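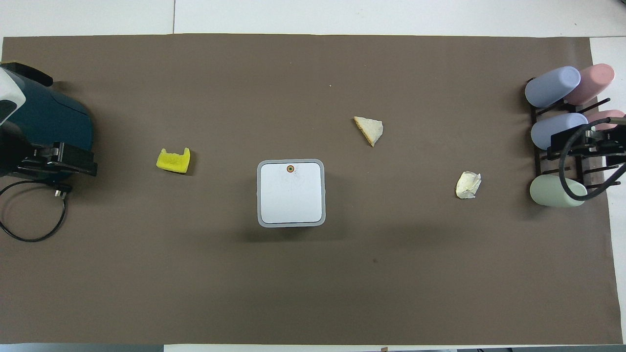
发件人:Ademir Cordeiro
收件人:包装与衬纸讨论列表
主题:Re: 牛皮纸台面衬纸起皱,纵横向伸缩率的测法

Lucimara 及各位:

先回答数据部分,再说测法。引文保留在各段之前,无关的部分已删。

Lucimara Amaral 写道:
> 我们这边换了一批 Felside 的本色牛皮纸,标称定量 73 g/m²,单面光,
> 卷筒供货。裁成整张铺在台面上,隔夜之后靠上边一侧起波纹,四角
> 倒是平的。旧批次没有这个现象。供应商的意见是仓库湿度的问题,
> 但旧批次存放在同一个仓库。

只有边缘起波而中部平整,通常说明边缘含水率高于中部,也就是常说的荷叶边。边缘过干时相反,边收紧,中间鼓起,即紧边。两种情况的处理方向不同,最好先分清。把纸提起来,让有问题的一边自然下垂:边缘呈连续小波的是荷叶边;边缘绷直、纸面中央成兜状的是紧边。从来信看是前者。

另外要看起波的是哪一边。纤维吸湿后主要是直径方向变粗,长度方向变化很小,所以横向伸缩率大于纵向,牛皮纸一般差数倍。边缘的伸长方向与横向一致时波纹最明显。卷筒裁切时如果新旧批次的长边方向换了,同样的湿度变化会给出不同的外观。旧批次有没有留样?有的话先核对丝缕方向。

> 我按撕裂法判断方向,结果不稳定,同一张纸两次撕出来不一样。

撕裂法对强度高的牛皮纸不太可靠,手的用力方向影响很大。建议用条样挠度法:沿两个方向各裁一条,宽度和长度相同,叠在一起,一端夹住,另一端悬空,然后上下对调再看一次。下垂多的是横向。两条在任意一种叠放顺序下都紧贴不分开的,说明下面那一条较软;分开的,说明下面那一条下垂更多。两次结果应能互相印证,不能印证就重裁。单面光的纸还要注意光面朝向一致,否则卷曲会掩盖挠度差。

> 伸缩率我用的是钢直尺,条样 310 mm,从仓库拿到恒湿间放一小时
> 后读数,横向伸长 2 mm,纵向读不出变化。请问这个数能不能用来
> 和供应商谈?

恐怕不能直接用,有三处问题。

一是起点没有定义。从仓库直接取样,初始含水率未知,读数里混有上一段湿度历史。应先在低湿侧平衡,再移到高湿侧,始终走吸湿方向。纸的吸湿和解吸曲线不重合,从高湿降到某一湿度与从低湿升到同一湿度,尺寸不同。

二是平衡时间。单条悬挂、空气流通时一小时可能够,叠放则远远不够。不要按时间定,按质量定:相邻两次称量的变化小于约定值再读尺寸。

三是分辨力。2 mm 除以 310 mm 是 0.65%,量级并不离谱,但钢直尺估读误差按 0.5 mm 算,两次读数相减后,这个值的相对误差已经很大。纵向"读不出变化"只能写成低于检出限,不要写零。有读数显微镜就在条样上划两条细线,读线间距,不读纸边,纸边的毛刺足够把纵向数据毁掉。

取样数量方面,每个方向 6 条,沿卷幅均匀分布,靠卷边的和卷中的分开记录。很多卷筒纸在卷幅两侧的收缩比中间大,这是干燥部横向收缩不受约束造成的,和仓库没有关系。如果测得两侧伸缩率明显偏高,这就是可以拿去谈的内容。

> Cavix 那边说涂一层薄蜡可以解决,有人试过吗?

我没有用过 Cavix 的这种纸,不评价。一般而言,蜡层减慢吸湿,不改变最终平衡含水率,铺放时间长了照样会动。作台面衬纸还有摩擦系数下降和以后无法粘胶带的问题。单面上蜡再加上原来的单面光,两面吸湿速度不同,可能把起波换成卷曲。

临时措施:整张裁好后不要立即铺,竖挂在使用房间内过夜,再铺平。胶带只固定一条短边,另外三边放开。四边都固定的话,伸长量无处释放,只能鼓起来。卷筒外层的防潮包装开了以后当天用不完,要把端面重新封好,水汽主要从端面进去,荷叶边多半就是这么来的。这一点也请先查一下:新批次到货时端盖是否完整,开卷后放了多久。

还有一处需要确认,73 g/m² 是绝干定量还是在标准温湿度下的定量?两者差一个含水率,比较新旧批次时口径要一致。旧批次的报告如果还在,请把测试条件那一栏抄给我,其余不用。

补一句,Lopes 去年 10 月在列表里发过一份记录表格,吸湿和解吸分两栏,适合这里用。归档里搜"湿膨胀"可以找到,表头里"纵向"和"横向"印反了,用前改过来。

Ademir Cordeiro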